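Provisions

My sister was moving to Skiseck, and the family had agreed that I would pack the snacks. This was not a compliment. My brother got the glassware.

I had firm views on the matter. Chips go in last, because chips are mostly air and hope. Chocolate goes in at the bottom, where it can be sat on by everything else and arrive no worse. My mother held that you should fill a bag the way you fill a suitcase, flat and mean, with your knee if necessary. We had not discussed it since December, and then only through my father.

The drive was 60 kilometres. She would be in the car for less time than it takes to watch a film, and she had asked for 30 dollars' worth of junk food and a paper bag to put it in. There was a perfectly good shop at the other end. It was called Jiang, and it sold nothing else.

"You've been at that for ages," said my mother from the hall.

"I'm sorting."

"It's chips."

"It's chips and chocolate," I said, and she went off to supervise the glassware, where my brother had wrapped two tumblers and was having a rest.

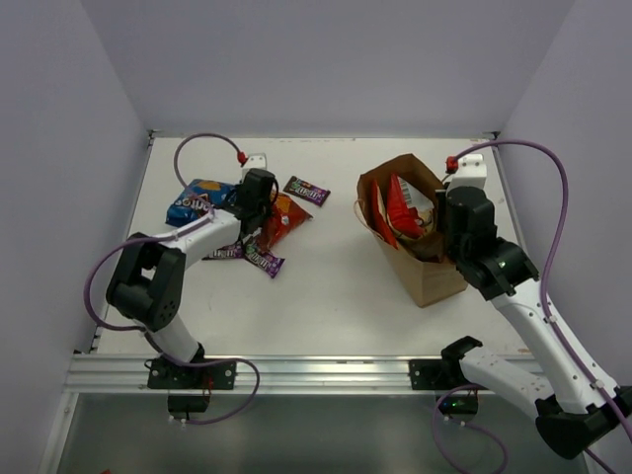 Chips, chocolate and one open bag.

I put the M&M's in first. Then I took them out and ate a packet, to make room. My sister came in, looked at the bag, looked at me, and asked which of us was driving.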